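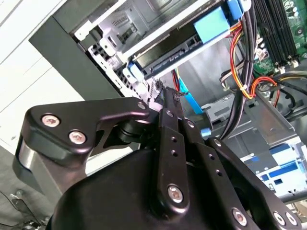
Does a robot on the bench mean fewer people in the workshop?
Our headcount at Linville has stayed the same since the Ogura cell was switched on in November. What changed is who does what, and how everyone's wrists feel by Friday.

Welcome to the gallery! We refurbish and take apart desktop computers here, 3268 of them last year, and until recently every drive, cable and memory stick came out by hand. These pages are for our colleagues at the Clitport site, who get their own cell next and have been asking (a lot!) what a day next to it is like.

The drive bay was where we started. Blue plastic rails, a data cable, a bundle of power wires, all packed in close together, and anyone who has done 48 towers in a shift knows what that does to your thumbs. Teaching the arm to get in among all that took us most of the winter, and the bench crew did the teaching. They knew which cables snag and which clips need a nudge, and it was great fun to see that knowledge go into the Ernska software one small move at a time.

Two arms share one tower, with the case lying on its side and the parts fixture next to it on the slotted table.

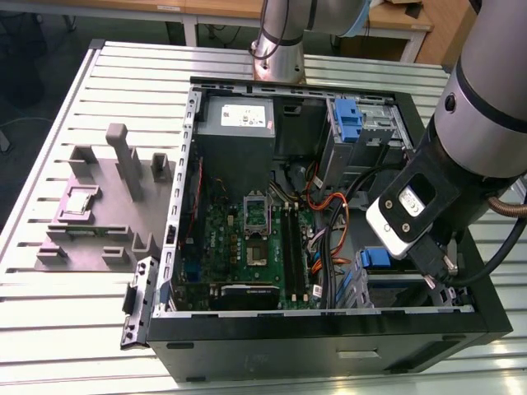
The layout came from the bench crew too. They wanted the fixture on the left, where a person can reach over and check a part once the arms have stopped, and they were right. Our old job cards said "disassembly." The new ones say "cell lead," and four of us now swap that role week by week, with a pay grade to match. The rest of the day goes to testing and fault finding, the part of the work most of us signed up for in the first place!

We still do the oddball cases by hand, and there are plenty of those. Clitport folks, come over and try a shift with us before yours arrives. Bring your worst tower.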